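Tuning the grasp-close trigger in Vumum

The steps below set up the gripper close trigger for a two-arm sorting cell running Vumum. They assume both arms are calibrated, the wrist streams are up and the Prestar driver is publishing joint states. If the driver drops frames, fix that first. Trigger tuning on a bad stream wastes an afternoon.

Open the cell config and find the block named close_trigger. Three values matter:

min_conf: 85
hold_frames: 12
settle_ms: 40

min_conf is the detector score, in percent, below which the planner will not commit. hold_frames is how many consecutive wrist frames must agree. settle_ms is the pause between the last motion command and the close command.

Start the viewer with both the wrist and overview streams enabled, then run a single pick with logging on.

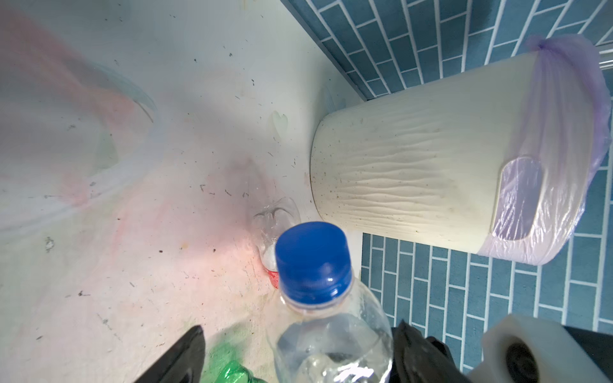
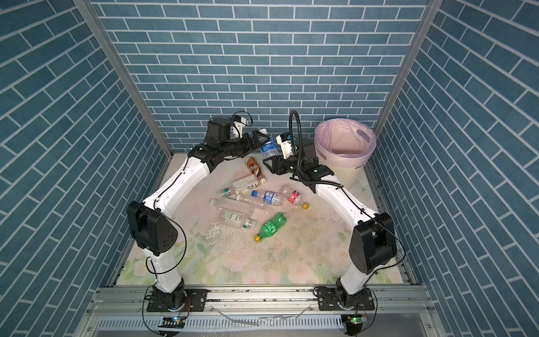

The default detector weights score the whole bottle, and that number falls quickly once the fingers get near it. Switch the wrist model to the cap head by setting wrist_target to cap. Clear plastic on a pale floor gives weak edges, while a blue screw cap like the one between the fingers in the wrist view segments well even at close range. Leave the overview model on whole-bottle mode, where overlapping bottles are separated by label as well as outline.

Next, mask the background. The brick-pattern walls produce repeating corners that the feature tracker will lock onto. Draw the mask in the overview stream, save it, and reload the planner. The mask does not carry over to the wrist streams, so set tracker_roi for each wrist separately.

Set grasp_timeout to 2000 (milliseconds). Anything shorter aborts good picks when the second arm is waiting on the shared workspace lock.

If the arm closes early, raise hold_frames before touching min_conf. If it hovers and never closes, check the log for "target lost" and lower min_conf in steps of five.

Config changes for the Nzioka cell go through Dennis Swai.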